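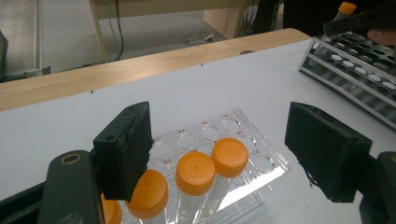
2.3 Tube storage

Conical centrifuge tubes with screw caps were kept upright in clear acrylic racks (Trukora) on a white bench. Positions are given by the letter and number printed beside each hole, so a sample can be traced without lifting its tube. We logged 200 samples over 13 weeks.

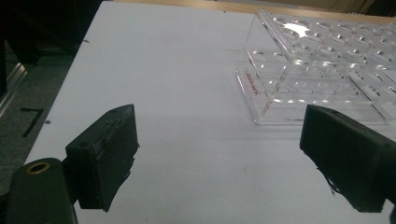
Figure 3. Clear acrylic rack on the bench. A lower tier of circular cutouts shows through the walls.

Racks were wiped down every Sunday.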